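Small Room, Big Sort: my share house project report
December
By Dalibor Beneš

So for our interiors unit we had to pick one room, live with it for 4 weeks and write up what we changed. I picked the spare room at Drasow, the share house on Astlow Street where I've been for most of my degree. My neighbour in the course, Juraj Lukáč, did his garage, so I figured I had it easy (I did not!).

The brief gave us a $70 limit. Mine went on paint samples, hooks and a second-hand lamp from Gokamden, the op shop near the station. I tested 3 greys on cardboard and then chickened out and left the walls white, partly because they're textured and every sample looked blotchy once the afternoon sun hit it.

The big question was the bed. I drew it up in the middle of the room, under the window and along the wall, and pushed it around for a whole evening. In the middle it looked like a hospital. Along the wall you get a proper walkway and somewhere to lean with a book, so the daybed went there and stayed. For bedding I kept to pale colours and just a few pillows – my first plan had five cushions and they lived on the floor.

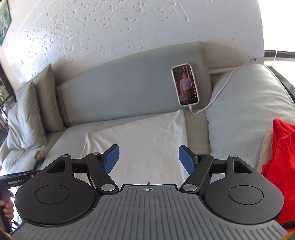

The daybed against the wall, grey sheet and white pillow.

My marker wanted more on storage, fair enough. If I did it again I'd measure the door first, and I'd put the lamp money towards a decent rug.

Comments

Juraj L.: The garage was worse, mate. Much worse.

Şimşekoğlu: Which greys did you try? Mine went purple!

Dalibor: The warm one was the worst for that. Try it on the wall at 4 pm before you commit.

Related
Juraj's garage: week one
Op shop lamps and how to rewire them
Drawing a floor plan to scale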